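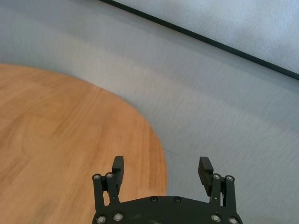 Plikora Two-Arm Recording Station

The Plikora is a tabletop station from Rirano for recording demonstrations that a learning system can be trained on. An operator guides both arms through a task, and the station saves joint positions, gripper opening and video on one clock. It ships assembled and fits through a standard office door.

What it records

Each gripper has its own wrist camera, and a chest-height camera covers the table between the arms. Joint data is logged at 50 readings per second. The internal drive holds 400 episodes of average length before anything has to be moved off it. Episodes can be tagged, trimmed or thrown out on the station itself, using the Tinby review screen.

Choosing objects

Soft objects take more episodes than rigid ones, and we suggest planning for 300 per item when the shape can change between tries. Start with one item on a clear surface and add others later. A white bundle standing upright on a round wood table, with one gripper across its middle and the other arm kept off to the far side, is a good first layout. Wrinkles and a loose twisted end give the wrist view something to work with — plain white sides give it very little.

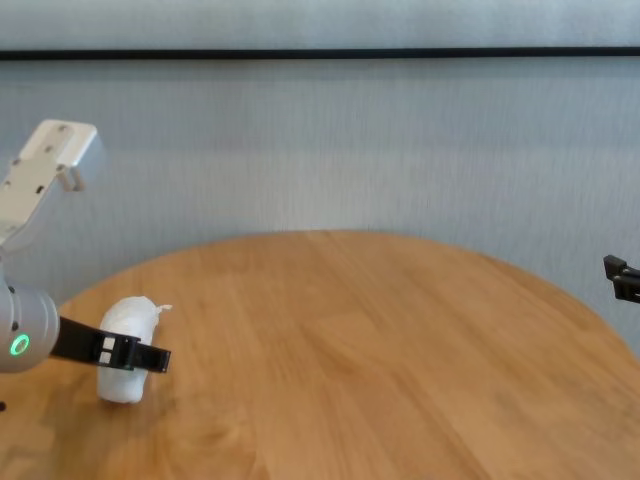 Episode length is set by the operator, with a default limit of 87 seconds. The timer starts when either arm leaves its rest position. For one-handed tasks, keep the second arm in the recording, even if only the tips of its gripper reach into the chest view, as they do at the right here. Leaving it out of the data means recording the set again when you move to two-handed work.

Setup and support

Setup guides were written by Nuanchan Onsri. For quotes and spare fingertips, contact Irfan Sembiring at the Boonyarit office.

Page updated Sep 5, 2024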